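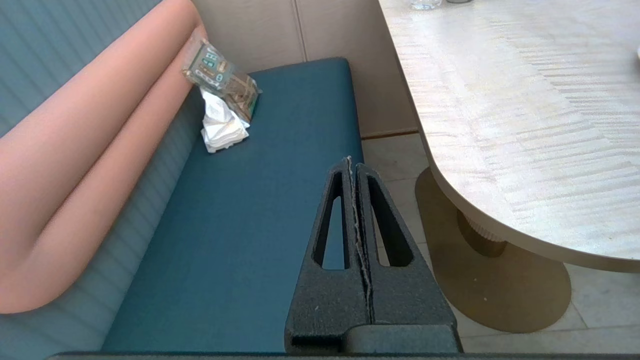

Junuro Teaches Robot to Look at Its Own Fingers Before Reaching for Your Napkin

New method cuts failed pickups in restaurant booths, a place robots have so far had good reason to avoid

SKARNBY, 3 August 2023 – Junuro, the robotics research company, today released results for Prakance, a method that helps a robot arm pick things up from soft, cluttered and badly lit seating. The method asks the robot to close its fingers, look at them through the camera on its wrist, and work out where they are before it tries anything ambitious.

Readers outside the field may be surprised that this needed inventing. Readers inside it have probably spent a fair part of their careers recalibrating a gripper by hand and will be less so.

In a test run of 136 pickups in booth seating, a robot using Prakance failed 26 times. The same arm with the same gripper, trying the same layouts with Junuro's previous controller, failed 90 times. The previous controller was described in an earlier Junuro release as "highly reliable," and on a flat white table in the Skarnby lab it still is.

The trouble with booths

Most published work on robot grasping takes place on a tabletop. The table is level, the object sits in the middle, and whatever is behind it has been chosen to stay out of the way. Restaurants are furnished on other principles. A bench is low and set back under the edge of a table. The table has a rounded end that the arm must come around, and a pedestal underneath with a base plate wide enough to catch a mobile robot's wheels. The backrest has channels stitched into it, which look to a depth sensor like a great many small edges worth grabbing. Somebody has added a bolster.

Then there is the debris. A crumpled napkin has no fixed shape, weighs next to nothing, and moves when the gripper pushes air at it. A clear plastic bag is worse. The camera sees through it to whatever it holds, the robot aims for the contents, and the fingers arrive at a layer of film the robot did not know it had to deal with. The Junuro team had a name for this failure during development that will not be appearing in the paper.

Junuro chose booths for the study because they put several known problems within one arm's reach of each other. The upholstery gives when touched, so contact with the seat does not feel like contact with a table. The cushion takes up room that the planner would like to use. And the color of the seat shows through any gap in the gripper, a detail that turned out to matter a good deal.

How it works

A camera mounted at the wrist always has the gripper in view. Most systems treat this as a nuisance. They mask the fingers out, keep whatever pixels are left, and rely on a calibration file to say where the fingertips should be.

The calibration file is correct on the day it is made. After that the finger pads wear, the mounting screws settle, and compliant fingers bend a little differently each week. The fingertips drift from where the file says they are. On a hard table the error is often hidden, as the fingers slide along the surface until they meet the object. On a cushioned seat they sink in and stay there, looking thoughtful.

Prakance keeps the fingers in the picture. Before each reach the robot closes them and holds still for a moment over the target. The software finds the outline of each finger, including any cutouts in the plates, and compares what it sees with a stored model of the gripper. The line where the fingers meet gets special attention. On a new gripper it is straight. On one that has been working for a living it is ragged, and the shape of that raggedness tells the software how much pad is left and which finger is doing more than its share.

The cutouts do a second job. Whatever surface lies behind the gripper is visible through them, so the robot gets a small sample of the background exactly where it is about to put its fingers. If the color and texture seen through the cutouts match the surface beside the target, the robot treats that surface as one continuous seat and plans to stop just short of it. If they do not match, it moves and looks again.

The correction is applied for that one reach and then thrown away. The next reach starts with another look. The team tried keeping a running average and found that the robot became confident, with the usual consequences.

What was measured

All tests took place in booths fitted out by Gu, the seating maker that supplied benches, cushions and tables for the work. Gu asked only that the furniture be returned in salable condition, a request Junuro has since agreed to interpret as a purchase order for one of the benches.

Each layout was attempted once with each controller. Objects included loose napkins, paper packaging, and packaged goods inside clear bags, resting on the seat or against a cushion. A pickup counted as a success if the robot lifted the chosen object clear of the bench and kept hold of it until told to let go. Lifting the cushion along with the object counted as a failure. So did lifting only the cushion, which the previous controller did with real conviction.

To prepare for an unfamiliar booth, Prakance needs 30 minutes of recorded motion on site, with a person guiding the arm. The recordings teach the robot how the seat gives under light contact and how the tabletop limits its approach. They do not need to be tidy. Early versions trained on neat, expert demonstrations performed poorly when anything was out of place, and the team now asks whoever does the guiding to hesitate and change their mind as they normally would. Compliance with this instruction has been excellent.

No new hardware is required. The method runs on the color camera already fitted at the wrist and ignores the depth sensor whenever the target is inside transparent plastic, on the grounds that the depth sensor has nothing useful to say on the subject.

What still goes wrong

The remaining failures are of a few kinds, and Junuro lists them here to save reviewers the trouble.

Bags with their openings folded underneath are still difficult. The robot can find the bag and grip it, but if the grip lands on a single layer of film, the contents are free to leave.

Napkins pushed deep into the angle between seat and backrest are often out of reach for fingers of this width. The robot now recognizes the situation and stops. The previous controller did not, and the bench that Junuro bought is the one it did not stop in.

Glare from polished or streaked tabletops can confuse the finger outline when the arm passes close to the table edge. Waiting for the arm to move into shade solves the problem and makes the robot slower, and it was never quick. A person with a tray would have cleared the booth and gone on break.

Prakance also makes no judgment about whether an object is trash. It picks up what it is told to pick up. Deciding whether a bag on a restaurant seat has been abandoned or is merely waiting for its owner to come back from the restroom is a separate research question, and one that Junuro is content to leave with the humans for now.

Availability

The paper describing Prakance, the full set of test layouts and the recordings of every attempt, including the embarrassing ones, are available free of charge from Junuro for research use. The software supports parallel grippers with two fingers. Owners of other grippers are welcome to adapt it and are asked to send back whatever they learn.

A second round of trials is planned for March, with the arm on a moving base and the lighting set to the level Gu's customers call "evening." The team has asked for brighter bulbs. Gu has declined.

About Junuro

Junuro develops methods for robots that handle everyday objects in rooms designed for people. The company is based in Skarnby, where its lab now has somewhere comfortable to sit, provided you keep to the left side of the bench.

Media contact: Junuro Press Office, Skarnby. Footage of successful and unsuccessful pickups is available on request. Please say which you want – the second folder is much more popular.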